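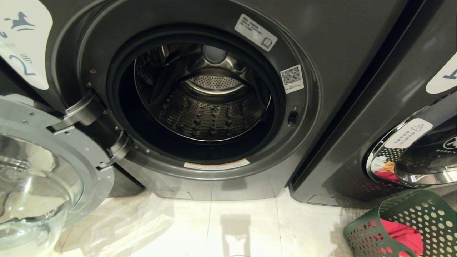

4.2 What people mean by an empty drum

Claims about how much washing gets left behind in shared laundries rest mostly on what users say afterwards, and we doubt that much weight should be put on them. In the Grendley survey, 1,168 of 1,667 respondents said that they "always" check the drum before walking away. The question did not say what checking involves. A glance from standing height takes in the front of the drum and very little of the roof, and the rubber gasket has a fold in which a sock can sit unseen. The machine marked 2 (Figure 3) has a thick black gasket of the usual sort, and a ribbed paddle running diagonally along the upper left of the drum, so even with the door fully open there are parts that a quick look from above would pass over. We would want to know whether those who ticked "always" had run a hand round the seal.

Figure 3. Machine 2 with the door open, Dalomley laundry room.

The Skostley study tried to get past this by asking 42 users to keep a diary for a month. Its authors report that losses fell, and credit the diary. We are less sure. Keeping a diary makes people careful for as long as they keep it, and there was no second group to compare them with. The diaries also stopped in December, when many users were away and the machines were running less. A fall in lost items over those weeks could mean no more than a fall in washing.

Kekana's advice sheet goes further and tells users to spin the empty drum once by hand and listen. It may well help with coins and buttons — we have found no test of it either way — but a wet sock makes little noise. The sheet also says that the method is "100 per cent reliable", and gives no source for the figure.

None of this shows that people are careless, or that they are careful. Until somebody compares what users say with what is found in the machine after they have gone, we treat the survey figures as a record of good intentions, and leave them out of the totals in Section 5.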